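Robotics club update thread, because so many of you have been asking how the two-armed project is going! Grab a tea, this one runs a bit long. 1/12

Quick recap for the new followers. I'm in the senior team at Trakham, and our job this year is a packing station for the Droluswood challenge. Two arms, one cardboard box, one tray of veggies. The arms have to handle the box together and then fill it. 2/12

We named the arms on day one. Left is Jasarari, right is Benavides. I lost the vote both times and I've completely come around. 3/12

We train them by demonstration, so one of us drives both arms through the job and every run gets saved. We're at 183 saved runs as of this arvo. Our goal before May was 100, so we're pretty chuffed!! 4/12

Shout out to Trinity Nguyen-Tran, who drove 12 of those in one lunch and still made it to chem on time. Her hands are so steady. Mine shake like mad the second anyone stands behind me. 5/12

The hard bit is the box. Cardboard gives when you squeeze it, and if one arm pulls a touch earlier than the other the whole thing twists. We spent two weeks just on grabbing the top corners at the same moment – best two weeks of the term, I reckon. 6/12

Cables were the other headache. Emmett Schumacher redid them all with little white ties up the links, and left big loops near the wrists so nothing tugs when an arm reaches across. The purple was his pick too. Looks ace. 7/12

Veg is harder than it sounds. An onion is round and slippery, and a mushroom bruises if you so much as look at it. Leafy stuff hides whatever's under it. We swap the mix around between sessions so the arms don't just memorise one tray. 8/12

Both grippers at the top corners of the box, veggies waiting in the green tray on Benavides' side:

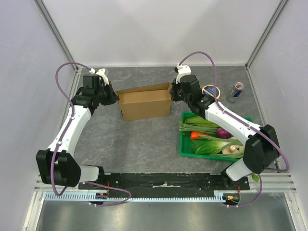
9/12

What's next: getting the trained version to do the box part with no driver. It's had a few goes and the left arm is lovely and smooth. The right one is keen – it likes to get there first. More runs should help, I hope. 10/12

Demo night is Fri 8 October in the big hall, doors at six. Come and have a drive! Little kids are welcome, we'll have a step for them to stand on. 11/12

If your school is thinking of starting a team, my DMs are open. I'd never touched a motor before last year and now I dream about grippers. Ask me anything, even the basic stuff, I love talking about this. 12/12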